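2018年10月19日定稿。上一版里图表编号乱了，这版改过来了，正文也顺手删了些废话（没删干净，见谅）。

# 洗衣房排水里的纤维：一份课程项目报告

## 为什么选这个题目

选题那周我本来想做食堂剩饭。班里已经有两个组报了剩饭，还有一个组报了剩饭的升级版，叫什么"厨余流向"，我一看就撤了。回宿舍的路上抱着一筐衣服去洗衣房，等机器的时候盯着地漏发呆，地漏格栅上挂着一层灰蓝色的绒，像毛毡一样，拿纸巾一揭能整片揭下来。我当时就想，这只是挂住的，没挂住的去哪儿了？

于是题目就有了。

我住的楼叫Nikisov楼，整个宿舍区住了nearly 3,000人——这是宿舍办公室给的说法，中文写就是将近3,000人——共用一间大洗衣房，在地下。洗衣房的排水先进楼外的沉淀井，再走市政管道，最后经过处理厂进Tunstall河。我从小在河边长大（别的河，比Tunstall宽），对"最后进河"四个字一直有点敏感。所以我的问题很朴素：我们洗一缸衣服，到底往水里放了多少纤维？换个洗法能不能少一点？

先把丑话说在前面，我学的是环境管理，实验课上得不多，显微镜也是为了这个项目现学的。所以报告里有些地方做得很粗，我尽量都写清楚，老师扣分的时候也好找。

## 背景，我读了些什么

开题之前我读了两周文献，读得很杂，下面只写跟后面有关系的。

合成纤维的衣服，像涤纶、腈纶、锦纶，洗的时候会掉很细的纤维。掉多少跟面料结构有很大关系，抓绒、起毛、拉过毛圈的面料掉得多，紧密的平纹掉得少，这个道理挺好懂，你拿手搓一搓抓绒外套就有感觉。新衣服头几次洗通常掉得比较厉害，后面会降下来，但是穿旧了、磨起球了又会再掉。棉也掉纤维，而且掉得一点不少，只是棉是纤维素，在水里的去向跟塑料不一样。很多科普文章把棉直接略过去了，我觉得这样不太好，因为染过色、做过整理的棉纤维也不见得很快就没了。

洗涤条件方面，大家讨论得最多的是水温、时间、转速、水量和洗涤剂。水量这一条我一开始完全没想到：同样重的衣服，水多的时候水流冲刷更厉害，纤维也就掉得更多。所以"轻柔模式"听起来温柔，如果它用的水特别多，未必就省纤维。我读到这里的时候非常兴奋，半夜给自己泡了碗面，把开题报告重写了一遍！

洗涤剂这边，各家结论打架。有的说洗衣粉里不溶的颗粒会增加摩擦，有的说影响不明显。我没有能力去裁判，只能在自己的条件下试一试，所以后面有一组专门比洗衣粉和洗衣液。

还有就是处理厂。污水处理厂能截下大部分纤维，但截下来的东西进了污泥，污泥又可能被拿去做土壤改良，那这些纤维就换了个地方待着。这部分超出我的项目范围了，我只在讨论里提一句。

## 洗衣房的基本情况

洗衣房里是一排滚筒机，投币刷卡都行，模式按钮有"标准""快速""轻柔"和"大件"。大件模式基本没人按，因为它占机器的时间太长，后面排队的人会站在旁边叹气。

7月份学校放暑假，楼里人少，我跟管理方申请了固定用最靠里的那台机器。它的排水软管伸进一条明沟里，拔起来就能接水，别的机器的软管都塞在墙后面，够不着。选它就是因为够得着，没有更高级的理由。

我还在洗衣房门口贴了问卷，想知道大家平时怎么洗衣服。暑假人少，所以问卷是开学以后才贴的，一共收回来300份（收满我就把二维码撕了，不然整理不过来）。问卷的几个主要发现：

- 大部分人按"标准"，理由是它在最左边
- 很多人一周攒一次，攒到塞不下为止
- 知道衣服会掉纤维的人不少，比我预想的多，但是几乎没人把它跟自己按哪个按钮联系起来
- 有相当一部分人分不清洗衣液和柔顺剂，买错过
- 选填题"你对洗衣房有什么建议"里，写得最多的是希望有人来修烘干机

最后一条跟我的项目没有关系，但是我答应了填问卷的同学会转达，就写在这儿了。烘干机是真的该修了，烘完一轮出来还是潮的。

问卷还有一个设计失误。我问"你一般洗什么材质的衣服"，选项写的是涤纶、棉、混纺、羊毛、不知道，最后"不知道"高居榜首。后来我改成让大家翻一下领口的水洗标再填，可是那时候二维码已经撕了。这道题的数据我没有用。

## 方法

### 洗什么

一开始我想直接洗大家的真衣服，这样最真实。试了一次就放弃了，因为每个人的衣服都不一样，兜里还有纸巾，一张纸巾能毁掉一整个水样，滤膜上全是白花花的纸浆，什么也看不见。

后来我固定用一套"标准筐"：几件同款的抓绒上衣、几件同款的涤纶运动T恤、几件棉T恤，外加几块擦东西用的毛巾。衣服全从二手店买来，这样可以跳过新衣服头几次猛掉纤维的阶段。每次正式采样前先空机漂洗一遍，把前一个人留在滚筒里的绒冲走。空机漂洗的水我也接过一份，里面的纤维多得吓人，所以这一步千万不能省，后面谁要接着做这个题目请务必记住！

### 怎么接水

排水的时候把软管拔起来，让水流进一只带盖的大桶，搅匀，再用量杯取出300毫升。搅匀这一步我用的是一根玻璃棒，刚开始图方便用过塑料尺子，尺子边上有毛刺，想想不对，那几份全作废了。

每一轮洗涤有好几次排水，主洗一次，漂洗几次。我把各次排水都取了样，分开过滤，最后加总。主洗那次最脏，水是灰的，还有泡沫，泡沫里裹着很多纤维，取样的时候要等泡沫下去一点。等的时间我统一按手机秒表，标准是泡沫层看着塌了为止，听起来不太科学，可是不同洗涤剂泡沫差得太多，定死时间反而取不准。

### 怎么过滤

水样先过一层100微米的筛网，把绒团、线头、头发挡下来（头发真的很多），筛下的水再抽滤到滤膜上，膜盖上培养皿盖子，放着阴干。筛网上那一层也留着，冲到另一张膜上一起数。

实验室借的是学院公共实验间的抽滤装置。借用时间只有傍晚，所以我都是下午洗衣服，拎着瓶子爬上坡，到了正好开门。有一回瓶盖没拧紧，到了坡顶背包湿了一半，那份样也没了。

### 怎么数

滤膜在体视显微镜下面划格子，随机挑格子数，长度明显够长、两端能看清的才算一根，缠成团的尽量用针拨开，拨不开的拍照记下来，算"纤维团"，不折算成根数。全部滤膜加起来，我亲手数到的是3,419根。这个数没有换算过，就是在挑中的格子里一根一根按计数器按出来的，按到后来大拇指有点抽筋。

颜色也记，分成透明白色、黑灰、蓝、红、绿和其他。我没有条件做光谱鉴定，所以分不出哪根是涤纶哪根是棉，只能从形态上猜：棉纤维扁、会扭，合成纤维比较圆、粗细均匀。猜的结果只写在附表，正文不用它做结论。

### 空白对照

空气里也飘纤维，尤其是洗衣房。我在旁边放了一张湿滤膜敞着，跟取样一样久，回来一起数。每一批都扣掉对应的空白。另外我采样那几周都穿同一件橙色棉围裙，这样万一有我身上掉的，颜色能认出来。橙色的还真找到过几根，扣了。

## 比了哪几样

项目做了三组对比，其他条件尽量不动：

1. 标准模式和轻柔模式
2. 洗衣粉和洗衣液，洗衣液用的是Callura，因为楼下便利店只卖这个
3. 装满和装半筐

还有一个附加的：把抓绒上衣装进Celach洗衣袋里洗，和不装袋比。Celach是一种织得很密的拉链袋，同学借给我的，用完洗干净还了。

每组都重复了几轮，轮数不算多，主要卡在实验室的时间。写开题的时候我雄心勃勃地还列了水温，后来发现那台机器不管按哪个温度，出来的水摸着都差不多，温度计一量确实差不多，水温组就地取消。

## 结果

### 模式

轻柔模式排水里的纤维比标准模式多。我前面读文献的时候已经有心理准备，可看到数据还是愣了一下。轻柔模式转得慢，但是进水明显多，桶差点不够装。把每次排水分开看，主洗那次两种模式差得不大，差距主要来自漂洗。轻柔模式漂洗一遍之后，水里照样能看见不少细绒，标准模式到最后一遍就清多了。

不过重复的几轮之间波动也大，有一轮标准模式反常地高，原因我没找到。有可能是前一位用机器的人洗了毛毯，空机漂洗没冲干净。我没有把那一轮删掉，图里画着呢，就是高出一截的那个点。

### 洗衣粉和洗衣液

有差别，但是我不敢说死。洗衣粉那几轮的平均值稍高，可是两边的范围重叠得厉害，换个人来数也许就反过来了。能确定的是洗衣粉的滤膜特别难数，膜上有一层细细的白色颗粒，纤维半埋在里面，得来回调焦。所以就算真有差别，里头也混着我眼睛的误差。

### 装满和装半筐

这组结果最干净！装半筐的时候，平摊到每件衣服上的纤维更多，每一轮都是这个方向，没有例外。道理也跟前面一致，衣服少、水相对多，在滚筒里摔打的空间也大。这对我来说是个好消息，因为"攒够一筐再洗"是最容易劝人做的事，省钱省水还省时间，大家本来就懒得天天洗。

当然也不能塞得太满。问卷里那些"攒到塞不下为止"的同学，衣服可能压根没洗干净，这个我没测，只是闻到过。

### 洗衣袋

装袋之后排水里的纤维少了，袋子内侧的缝线处能捏出一小撮绒来。需要说明的是，少掉的部分有多少是被袋子拦住的，有多少是因为衣服在袋子里摩擦少了、本来就没掉，我的做法分不开。要分开的话得把袋子里的绒也全部洗下来过滤称重，我试过一次，绒粘在网眼上弄不下来，时间也不够，就没再继续。

### 颜色

透明白色的最多，然后是黑灰和蓝。这跟筐里衣服的颜色对不太上，筐里没有那么多白的。我想有一部分是棉的，还有一部分可能是衣服内层的缝纫线和衬料。绿色的数量中等，红色的很少，红T恤居然几乎不掉，我很想知道它是哪家做的，可惜标剪了。

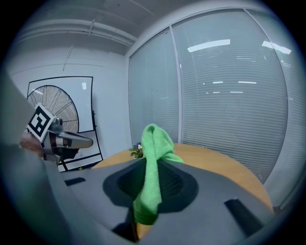
## 毛巾单洗的小补充

标准筐里的毛巾后来让我有点在意，所以在三组对比做完之后，我又单独洗了几轮超细纤维毛巾，筐里只放毛巾。这部分没有写进开题，数据也少，大家当花絮看。

超细纤维毛巾摸起来又软又绒，擦东西特别好用，它的纤维本身就比普通涤纶细得多。细带来一个麻烦：在我那个放大倍数下，最细的那些很可能根本看不清，或者看清了也没到我"算一根"的标准。所以毛巾单洗的数字并不高，我反倒不太敢信。比较稳妥的说法是，用我的方法测毛巾会低估，低估多少不知道。

要接着做的话，我会换更密的滤膜，再找一台倍数高一点的显微镜，计数的标准也得重新定。称重也许比数根数更合适，可是毛巾掉下来的绒太轻，学院那台天平跟着空调的风一起跳。

## 讨论

把结果放一起看，最有用的还是装载量这条，方向稳定，操作简单，不花钱。模式这一条我觉得值得跟洗衣房的运营方聊聊，把"轻柔"放在那么显眼的位置、旁边还画片羽毛，大家自然以为它对衣服对环境都好。运营方那边我写过一封邮件，收到自动回复，说会在工作日内处理，到现在还没有下文。

在机器排水口外面加装过滤器是很多文章推荐的办法。我去看过明沟的位置，空间是够的，难的是谁来清。过滤器几天就会堵，堵了水就漫出来，地下室漫过一次水，味道留了好久。而且清出来的绒如果被人顺手在水池里冲掉，那就等于没装。清理的流程和放绒的垃圾桶得一起设计，这比过滤器本身麻烦得多，够再做一个项目了。

关于Tunstall河，我必须老实交代：我没有测河水。开题的时候写了要测，也真的去河边取过一次，回来一看膜上全是泥和藻，纤维混在里面分不出来，要先用双氧水消解，而消解需要通风橱和老师在场，暑假约不上。所以这份报告能说的只到洗衣机的排水软管为止，后面的沉淀井、处理厂、河，都还是空白。请别把我的数字乘以全楼人数再拿去说河里有多少纤维，我自己偷偷乘过，出来的数非常大也非常没有意义，因为每一步的误差都跟着一起乘上去了。

## 局限

有些前面说过了，这里集中列一遍，省得翻。

- 只用了一台机器，别的机器进水量可能不一样
- 只有我一个人计数，没有第二个人复核。我中间隔了几周把几张旧膜重新数过，大体对得上，但不完全一样，后一次普遍数得多一点，应该是眼睛练出来了
- 衣服反复使用，后面的轮次和前面的轮次衣服新旧程度不同。我打乱了顺序，没法完全消掉
- 没有材质鉴定
- 二手衣服的来历不清楚，之前洗过多少次完全不知道
- 取样只取了大桶里的一小部分，桶壁上粘的绒没有算进去

桶壁这条我是做到一半才注意到的。倒空以后桶里面会留一圈细绒，我后来改成最后用清水把桶壁冲一遍再一起取样，前面几轮没有冲。改之前和改之后的数据在附表里用不同记号标了，画图只用了改之后的。

## 给后来的人

如果有学弟学妹想接着做，我很欢迎，东西都可以给你！玻璃棒、筛网、大桶都在学院储物间最下面一格，桶里有一包没用完的滤膜。几点经验：

水样当天过滤，别放过夜。放了以后瓶子里会长东西，闻着也不好。

计数一次别超过一个傍晚，数到后来看什么都像纤维，连格子线都想按一下计数器。

提前跟洗衣房的人打好招呼。我有一轮正接着水，有同学以为机器漏了，好心把软管插了回去，一整轮白洗。后来我在机器上贴了张纸，写着"正在取样，请勿动水管"，再没出过事。

兜一定要掏干净，掏完再掏一遍。纸巾的事我能讲一学期。

## 花费

衣服和毛巾是最大的一笔，然后是滤膜，再然后是洗衣机的钱。学院给的项目经费够用，剩了一点点，按规定退回去了。洗衣粉用剩的半袋在我宿舍，谁要来拿，我自己已经改用洗衣液了，纯粹是因为不想再看见那些白颗粒。

## 附件

附表一是各轮原始计数，附表二是空白对照，附表三是形态判断（仅供参考）。问卷原题附在最后，材质那道题我保留了原样，也标了不采用。滤膜的照片太大，没有放进报告，需要的话可以找我拷。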